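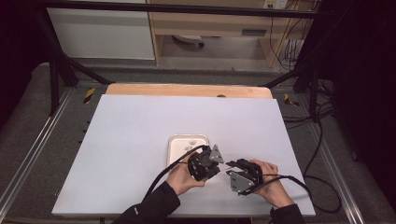
New tables at Donden

14 Oct 2002

The big table is finished and we love it! If you haven't been in since August you'll hardly know the workroom. The old trestles have gone to the Sales store and in their place we have a proper wooden top, light in colour and smooth enough to run your sleeve along, set inside a metal frame with rails down both sides. It took 2 evenings to put together and one more to get it level, and it doesn't wobble in the slightest.

The board that goes on top is worth a mention of its own. It is a very pale lavender, nearly white, and small parts show up on it beautifully - if you have ever hunted for a dropped bolt on dark wood you'll know how cheering that is. Please wipe it with a damp cloth only. The Dodus cleaner under the sink is for the floor.

We have started putting a small tray out on the board too, a white one with rounded corners, and it has already changed how people work. Bits go in the tray when they come off and stay there until they go back on. I was doubtful, having never used a tray in my life, and now I've bought one for home (and another for the shed). There are more on order from Plateo, who did us a good price, the whole lot coming in just under the 80 pounds we had put by.

You'll see yellow and black tape on the corners of the rails. Do leave it where it is, and if a piece starts to lift, tell whoever is on the desk and we'll put down a fresh bit.

The wooden desk and the white cabinet are staying put for now. We did try the cabinet against the other wall, but then you couldn't get the chair out properly, so back it went.

Still wanted: a lamp with a long arm, and a decent dustpan. Offers to the usual address. The table can be booked from the sheet by the door, mornings and evenings, and the first fortnight is filling up fast.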